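Trodis Soft Pad Kit for hand-held grippers
Part no. 3887

We love this little kit, and it's the part we get the most mail about! The Trodis pads clip over the inside faces of both fingers on a Raltow hand-held gripper and give you a soft, grippy surface for clothing, bedding and anything else that hard rubber tends to mark. Sold in sets of 2 fingers, with screws and a hex key in the bag.

Please read the slip notice before you order or keep using an older set.

Slip notice, 10/09/2024

Pads from the April batch can let go of the finger backing under a firm squeeze. The blue facing stays on the cloth side while the metal behind it slides, so the garment drops or, worse, the bare finger edge catches a thread and pulls. We had three customers send in snagged jumpers, and we managed to do the same to one of our own at the Drendingate workshop. Thick knits are the hardest test, as there's so much bunched up between the fingers.
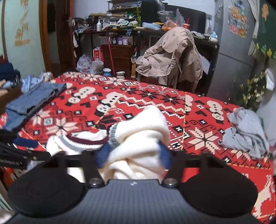 How to check your set

Look for the batch letter on the back of the pad. If it's a G, stop using the pads on knits. For any other letter, close the fingers on a folded tea towel, hold for a slow count of five and try to slide the pad sideways with your thumb. A good pad won't budge. If it creeps at all, or you can see a line of glue along the side, take it off and write to us.

Never do the thumb test with the trigger locked. The fingers close harder than you'd think — ask my left thumb.

What we changed

The new pads have a stitched edge as well as glue, and the backing plate now wraps around the finger tip. Gisler, who make the fabric for us, also sent a tighter weave that is so much nicer to work with. We ran the new version through 594 squeezes on wool and cotton and the backing held every time.

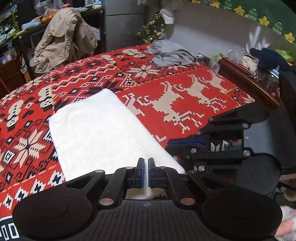
Replacement sets are free for anyone with a G batch, and you don't need a receipt. Two-gripper owners should swap both pairs on the same day, as a worn pad on one side and a fresh one on the other will tug the cloth crooked. Thick, ribbed fabric like the folded white piece on the red cloth is great for a first try after fitting, and any loose thread or grey rub mark will show up straight away. Start with a slow pinch at a corner and work up to a full lift.

Fits: all Raltow hand-held models with the two-screw finger joint
Colour: blue
Wash: cool water, mild soap, air dry flat
Pad life: around 300 hours of normal use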